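Chapter 9
Complaint Intake and Classification

2 shares
2 comments

9.1 The complaint as a record

A complaint against a police officer enters an oversight system as a statement by someone, made to someone, about conduct that has already taken place. Everything that follows depends on how that statement is written down. The investigator assigned to the file may never speak to the person who took it. The supervisor who approves the closing letter will usually read a summary of a summary. The study of oversight therefore begins at the intake desk, well before the hearing room, and this chapter stays there for most of its length.

Earlier chapters treated the legal authority of review bodies and the difference between internal affairs units and external agencies. Both kinds of body face the intake problem in nearly the same form. A department that investigates its own officers and a civilian office that audits those investigations must each decide what counts as a complaint, who may file one, how it is numbered, and under which heading it is placed. The answers are seldom found in a statute. They are found in a general order or a desk manual, and sometimes only in the habits of the people who answer the phone.

Four terms are used throughout the chapter and should be kept separate.

A contact is any communication received by the agency that mentions police service. A complaint is a contact alleging conduct that, if it occurred as described, would violate a law or a written policy. An allegation is a single claim within a complaint, directed at a single officer. A finding is the decision reached on one allegation.

It follows that a complaint may contain several allegations and receive several findings, and that a count of complaints cannot be compared with a count of findings without further work. Published reports confuse the two often enough that the reader should check the table notes before relying on any rate.

9.2 The Ríos intake file

The main source for this chapter is the intake file of the city of Ríos, the seat of Stinamero County. The file contains 558 contacts recorded by the city's oversight office over a period ending in December. It was transcribed and coded by Leidy Marulanda and Renji Minami, whose coding sheet is reproduced in the appendix. Names of complainants and officers were removed before coding. The original record numbers were kept, including those that were assigned and later voided.

Ríos is useful as a teaching case for a limited reason. During the period covered, the office changed its method of intake. At the start, a clerk filled out a paper form while the complainant spoke, and the form was later typed into a spreadsheet. By the end, contacts were entered directly into Trikik, a case management system that requires a classification code before the record can be saved. The change allows the same office to be observed under two procedures, with mostly the same staff and the same rules of conduct for officers. It does not amount to an experiment. Staffing on the evening shift changed in the same period, and the office began to accept complaints by email.

Under the paper procedure, a clerk could leave the classification box blank and often did. The blank forms went to the intake supervisor, Kagiso Mahlangu, who read the narrative and assigned a code, usually the next morning. Under Trikik, the code was chosen by whoever took the call, at the moment of the call, from a menu. Mahlangu could change it afterward, and the system kept a log of the change. 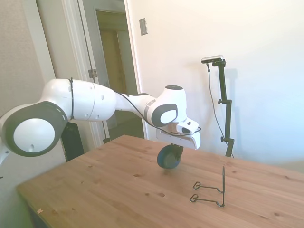 Figure 9.1. White robotic arm over a light-colored wooden table.

The practical effect was a shift in who classified, and when. A clerk working from a menu tends to choose a code early in the conversation and then to record the details that fit it. A supervisor reading a finished narrative has the whole account available before choosing. Neither order is correct in principle. The first produces complete fields and thin narratives. The second produces fuller narratives and a backlog. Section 9.5 returns to this difference and asks what can be recovered from a thin narrative once the file has been closed.

9.3 Categories and what they leave out

Most agencies sort allegations under a small set of headings. The usual ones are force, search or seizure, discourtesy, bias, neglect of duty, and property. Some agencies add untruthfulness. Others treat it as a matter that can arise only during the investigation, on the theory that a complainant cannot know what an officer wrote in a report. That theory is weak where reports are released on request, and several agencies have abandoned it.

Headings look neutral on the page. In use they carry consequences. A force allegation normally goes to a trained investigator and starts a deadline. A discourtesy allegation may be sent back to the officer's own sergeant for an informal talk. When one encounter contains both, the office must decide whether to open one file or to split it, and under which heading the file is to be counted. The two common rules are as follows.

The most serious allegation rule places the whole complaint under its gravest heading. It is simple to apply and keeps serious matters from being lost. It also hides the lesser allegations, which disappear from annual totals even when they are the only ones sustained.

The all allegations rule counts every claim under its own heading. Totals are larger and harder to explain to a city council. The rule also depends on the skill of the person dividing the narrative, since a single sentence may contain one claim or several.

Ríos used the first rule on paper and the second in Trikik. A reader who set the annual reports side by side without knowing this would conclude that discourtesy had risen sharply. No such conclusion is supported by the file.

Consider an entry coded by Marulanda and Minami as a problem case. The complainant states that an officer stopped him outside a closed store, took his phone "to look at it," told him to stop talking, and returned the phone with a cracked screen. Under the first rule the complaint was entered as a seizure. Under the second it would yield a seizure allegation, a property allegation, and possibly a discourtesy allegation, depending on whether the instruction to stop talking is read as rude or as a lawful command. The two coders disagreed on this last point. Their disagreement was left in the data.

9.4 Contacts that do not become complaints

The least studied group in any intake file is the group that was turned away. A contact may be closed without a complaint number for a number of reasons. The caller may be describing another agency's officers. The conduct may be unpleasant but permitted. The caller may decline to give a name, in an office that requires one. The caller may be told that a pending traffic case must be resolved first – a practice that remains common and that few written policies authorize.

These closures matter for measurement. An agency that records every contact and then screens most of them out will show a low rate of investigation. An agency that screens at the front counter and records only what survives will show a high one. The second agency may look more diligent in a comparison table while doing less.

Khoa Từ, in a training memorandum prepared for the Ríos office, proposed that each refusal be recorded as a decision, with a reason code and the initials of the person who made it. The proposal was adopted in part. Reason codes were added to the menu, but initials were considered unnecessary, as the system already stored the user's login. In practice the clerks at the front counter shared a login, and the decision cannot be traced to a person.

A separate difficulty concerns language. The Ríos form was printed in English and Spanish. Calls in other languages were transferred to Urex, a contract interpreting service, and the interpreter's rendering was entered as the complainant's own words. The file does not mark which narratives were obtained this way. Seung-woo Myung, who reviewed the coding for this edition, recommends that such narratives be treated as summaries and never quoted as direct speech. The recommendation is followed here wherever the use of an interpreter could be inferred from the call log.

9.5 Reading a closed file

The remaining sections of the chapter work from closed files. A closed file has a number, a narrative, one or more classification codes, a log of changes, and a letter to the complainant. The student should read these in the order in which they were created, which is usually not the order in which they are stored. The closing letter tends to be placed on top. Reading it first supplies a conclusion, and the narrative is then read as support for it or as an exception to it.

Three habits are recommended. Read the narrative before the code. Note the time of entry and compare it with the time of the call – an entry made at 6:50 a.m. for a call received the previous evening was probably written from notes. Record any word in the closing letter that does not appear in the narrative, particularly words that describe the complainant's state of mind.

The change log deserves separate attention. A code changed within minutes of entry is likely to be a correction. A code changed after the officer's statement was received may be a proper reconsideration, or it may be a finding made under another name. When a force allegation is recoded as discourtesy and then closed informally, no finding on force is ever issued, and none appears in the annual report. The log is the only place where the original allegation can still be seen. Agencies differ in whether the log is released along with the file, and the disclosure rules that govern it are taken up in the next section.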